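The price on the quote is the easy part

When Cornero began planning its first robot cell, the budget had one line in it. The arm had been quoted, the quote had been approved, and the order was due to go out in January. Then the fitting-out list started, and it kept going.

Cornero packs spare parts for the heating trade from a rented unit in Udurberg. It is a small firm and it had never bought anything that moved by itself. The plan was modest: one arm at one table, picking fittings out of a tray and placing them in cartons. The first version of the budget left out the table.

It also left out the gripper. Many first-time buyers assume an arm comes with one. Most do not. Cornero's supplier, Cabrera, offered a parallel gripper as an extra, with the fingers priced separately, and the fingers are where the money goes over time. They wear, they get knocked, and a new product often needs a new shape. Cornero ordered one set and later wished it had ordered two. The second set took seven weeks to arrive, and the trials stopped while it waited.

Cables were the next surprise. A wrist camera needs its own lead, and the lead has to reach through every position the arm can take. The first one was too short. A longer one, with the clips to hold it, cost 178 euros, which is small money next to an arm but still had to be found from somewhere.

The larger sum was for the work around the machine. Mounting, guarding, a risk assessment and two days of training came to 2,528 euros, and none of it had been in the original figure. Cabrera had listed these items on the last page of its quote under "by customer". It is worth reading that page first.

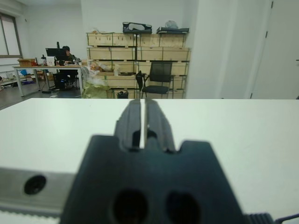 A two-finger gripper over a white tabletop, with desk and crates beyond.

Space is harder to cost than parts. An arm takes up little floor, but the area it can reach has to be kept free, and someone has to be able to get to the controls without leaning across the table. Then there is storage. Crates, cases and packing material all need a home while a cell is being set up, and it pays to keep them if the machine may have to go back under warranty. Cornero had measured for the robot and the table. It had not measured for the rest, and in the end moved a row of shelving to make room.

Judar, a joinery supplier on the same estate, went about things differently. It rented for nine months before buying. The monthly fee looked poor value on paper, and over the full term it came to a good part of the purchase price. In return Judar found out which of its jobs suited a gripper and which did not. Hinges and brackets went well. Anything in a soft bag went badly, and the firm dropped it from the plan. When it did buy, it chose a smaller arm than the one it had first been quoted for.

Both firms now keep a yearly allowance for fingers, cables and call-outs. Cornero sets its own at a fixed share of the purchase price. Judar works from what it spent while renting – a better guide, though only open to those who rented.

For anyone starting out, the order of work matters. Choose the job first, then take samples of the real product to the supplier and watch them being picked. Ask for the gripper, fingers, mounting and cabling on the same quote as the arm. Put the lead time for spare fingers in writing. Draw the floor with the crates on it.

Cornero is planning a second cell for the other end of the unit. The draft budget has 17 lines, and the table is the first of them.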